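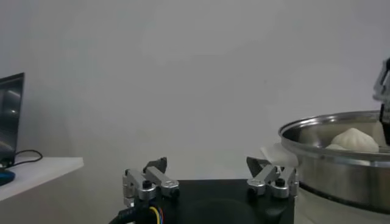
Figure 4. Large stainless steel pot and desk with monitor, plain wall behind.

4.2 Cookware outside the kitchen

The survey form sorted objects by the room they were designed for and the room in which we met them. For most objects the two answers agreed. Staplers lived near paper and kettles lived near sockets. The pots were another matter. Of the 104 pieces of cookware logged across the two sites, 20 were recorded in rooms with no means of heating anything, unless one counts the radiators, and at Grevisham one would be unwise to.

We use "displaced" for these pieces, with some reluctance. The word suggests that a pot has a home and has been parted from it, which is the view taken by kitchen inventories and by anyone who has tried to make soup for a department. The people who worked beside the pots did not generally see it that way. Asked what a saucepan was doing on a filing cabinet, one respondent at Tirkanura replied that it was the saucepan that went on the filing cabinet. Our form had no box for this answer. One was added in February.

Large pots are the most interesting of the displaced group, being too big to lose and too awkward to put away. A small pan can slide into a drawer and be forgotten with dignity. A stockpot has to be lived with. Figure 4 gives the kind of pairing we have in mind: polished steel with a rolled rim on one side, and on the other a white desk with a dark screen and a loop of black cable. Both belong to the furniture of working life, though they appear in different catalogues. Against a plain grey wall the pot is easily the brighter of the two, a point to which we return in 4.4.

We use cookies to improve your reading experience and to remember your preferences. Accept all | Manage settings

Respondents offered three main accounts of how a large pot comes to be near a desk. The first was the event: a lunch, a leaving do, a chilli of which people still spoke. The pot came out for the occasion and the occasion ended before the washing-up did. The second was storage. Kitchen cupboards in the Ó Dubhghaill building are 200 mm deep in places, having been fitted round a duct, and nothing wider than a milk pan will go in with the door shut. The third account was that the pot had always been there. This was the commonest of all and was given with most confidence by people who had joined the previous autumn.

We had expected the displaced pots to be put to other uses, and prepared a list of likely ones (umbrella stand, bin, plant holder, receptacle for lost property). The list was little needed. Most of the pots were empty, or held only a lid. Two contained smaller pots. One at Tirkanura held the instruction leaflet for a Lodix label printer, and the printer could not be found. The general pattern was of an object kept in readiness for its proper job, in a place where the job could not be done.

Moving a pot proved harder than explaining it. On a Wednesday in the second round of visits we asked, through the shared mailing list at Grevisham, whether anyone would object to the large pots going back to the kitchen. The list has 200 subscribers. There were four replies. Two supported the idea in principle, one asked which kitchen, and one enquired after a cake tin. No pot had moved by the time of our third round – although one had been turned so that its handles faced the other way, and we would give a good deal to know why.

Some limits of the data should be noted here. The form recorded position by room and by nearest item of furniture, so a pot on a desk, beside a desk or on a shelf close to a desk could all be entered under "desk". Surveyors also differed over what makes a pot large. One judged by eye, another by whether it could be carried with a cup of tea in the other hand. We have kept both sets of entries, after a short and unproductive meeting on the subject. Roasting tins were excluded throughout, being flat enough to pass as trays, and in several offices they had done so for years.

The next section takes up mugs, where the question of the proper room hardly arises, every room at both sites having been found to contain them.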